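Call for participants: gripper comparison, paid, May start

Brirkel is looking for people to help us find out whether our new finger pads are any better than the old ones. We have been told they are. The supplier says so, the slide deck says so, and two of our own engineers say so, but they also designed the mount. We would like to hear it from people with nothing riding on the answer.

The work is done by hand. You hold a gripper tool, squeeze it, and use it to pick up ordinary things, move them and put them down. Then you do it again with a different set of fingers. There are three sets in the comparison. You will not be told which one is ours, and please don't try to guess out loud.

What a session looks like

Sessions run from 9:00 a.m. to noon at our Brornberg site. You will work at a table, standing or seated, whichever you prefer. Expect long stretches of the same motion. People who describe this kind of work as "playing with robots" tend to leave after the first morning, so read that sentence twice before you apply.

We want 21 participants. Over the whole study we need more than 1,000 recorded grasps, including the bad ones. If you drop something, leave it dropped and log it. The last comparison we ran, under the Biltari name, threw out every failed attempt as "operator error" and then reported a near-perfect score. We don't plan to repeat that.

Who we are looking for

Adults with normal use of both hands. Left-handers are especially welcome — the earlier study had hardly any. No technical background is needed. If you have worked for a gripper maker, including Chantharasri, tell us up front. It may not rule you out, but we need to know.

You should be comfortable filling in a short form after each block and saying plainly when a tool feels bad in the hand. "It was fine" doesn't help us much. 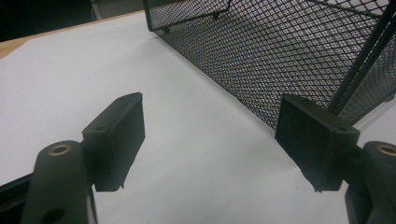
Flat finger pads on the hand-held gripper, with a wire mesh basket on the papered table.

Pay and terms

The full set of sessions pays $900. If you stop early, you are paid for the sessions you finished. Nothing is held back for low scores, and there is no bonus for high ones. We tried a bonus once and got very fast, very careless data.

The gripper carries a camera that records your work area. Read the consent form before you sign it.

We will send every participant the results, including the version where the new pads turn out to make no difference. Personally, I'd put money on that for soft items — and I would be glad to lose it.

How to apply

Write to the study desk at Brirkel with your dominant hand, the mornings you can make, and a line or two about any repetitive hand work you have done. No résumé, please. Applications close when the places are filled.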